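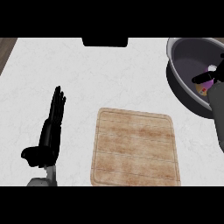 Hello everybody,

I am replying to Benvinda about the order of the subtasks, as I think we should settle it before the May round. At the moment our kitchen task begins with the right hand in the pot, at the colorful item, while the left hand waits on the other side of the cutting board with its fingers together. The board has nothing on it. My proposal is that we score only the right hand in this first part, and that the left hand gets its own part later, when it must hold the board steady.

Benvinda Morais wrote:
> Velimir's version of the task gives one score for the whole
> episode. For the beginners in the club this is hard. They get
> zero and they don't know which part was bad. Can we divide it?
> Also, is the limit still 120 seconds? Evmont has 150 in their
> rules and I would like us to have the same.

To the second question: yes, it is still 120 in our configuration file, but I have no objection to 150. Fengying tried the longer limit on the computers in the lab, and the full set of 17 episodes took around 4 hours. We would have to start it in the evening.

One more point. The marble texture of the countertop and the dark floor are the default ones from Dramia. Krisztina asked if we may change them between training and evaluation. I would prefer to leave them fixed for the new members and change them only for the advanced group.

Please write your opinion to the list and not only to me, so that Velimir can also read it. I will edit the scoring file after I have the answers.

Best regards,
Sérgio Seixas
Monine Robotics Club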